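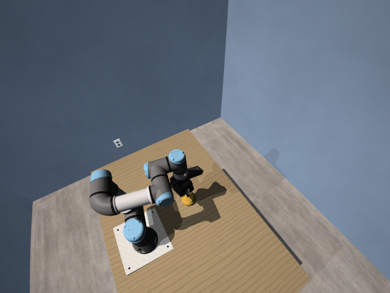

Cell 4, Datgate simulation, overhead view.

Pre-run inspection, bell-press task
Inspector: Tihomir Spahić

1. Mounting plate flat on table, bolt holes not blocked. OK.
2. Gripper centered on target. OK. Check again after any tool change.
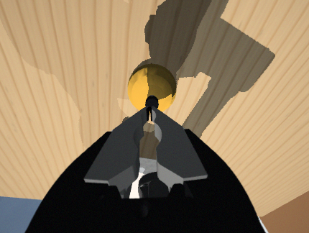
3. Wrist clear of table and base. OK. Drotska rule 13 asks for a clear path on approach and on retreat.

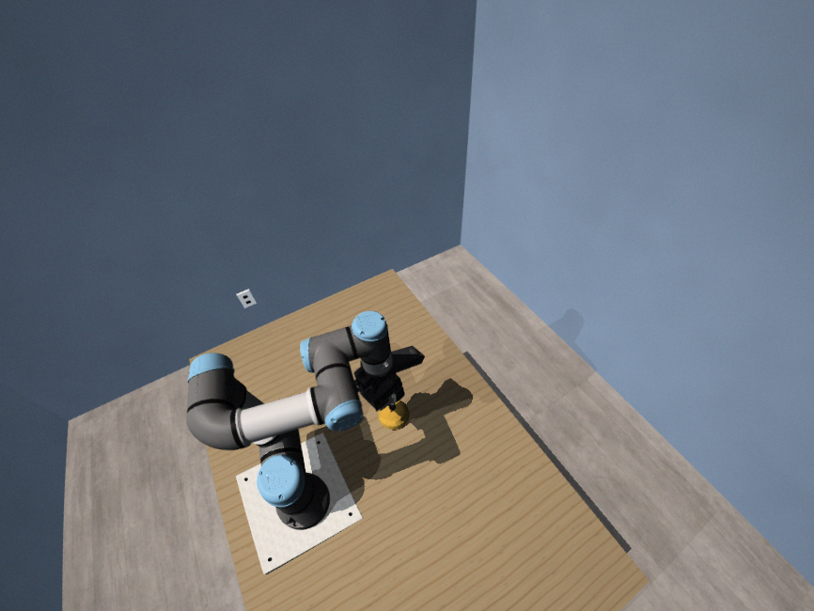 Gripper down at the yellow target.

4. Contact force limit set before first press. Open. Harawira to confirm the value in March.
5. Fingers clear of the bell before the arm is released to home.
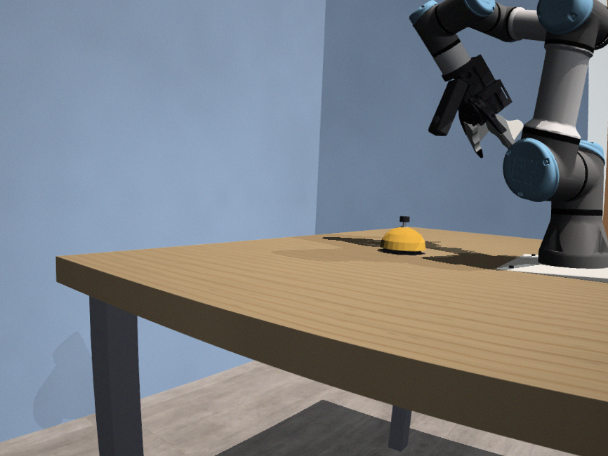

Log the retreat height on sheet 17. Two runs at reduced speed, then sign off.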